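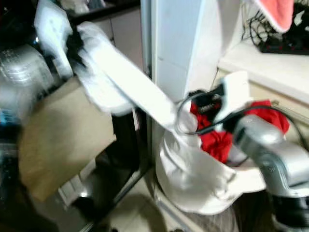 3.2 Putting cloth goods into soft bags

The second group of tasks concerns cloth bags. In the households of the Hurik survey, such bags were used for clean laundry, for clothes that wait to be repaired, and for textiles that are given away. We treat these three uses together, as the way of filling was very similar in all of them.

A fabric bag differs from a box in one important point: its opening has no fixed shape. When the bag stands by itself, the rim falls inwards or becomes crumpled, and the person must hold it with one hand while the other hand brings the cloth. In Figure 2 the white bag is open at the top and filled with a red cloth, and the folds of this cloth come up above the rim. A long flat strip of white fabric leads down to the bag. We coded such cases as "overfull", which means only that cloth can be seen above the rim. It does not say whether the bag could still be closed.

Figure 2. White fabric bag with red cloth, held at the opening.

In total we coded 2149 filling actions, and 305 of them were overfull. The overfull cases were found mostly with large pieces, for example bed covers and towels, which had been pushed in without folding. Folded pieces stayed lower in the bag, but they took more time before the filling could start. The participants in Kurian folded more often than the participants in Fostell. We suppose that this has to do with the size of the bags sold in the two towns, although we did not measure them in every home.

Long straps and loose strips made a separate difficulty for the coding. It was not always clear if a strip belonged to the bag or to the things which were packed. Two coders therefore looked at each case independently, and where they did not agree, the strip was entered as "not assigned". The same rule was already used in the Flurari coding book for curtains and belts, and we kept it without change so that the results can be compared.

Bags with a zip were left out of this section and are treated in 3.3.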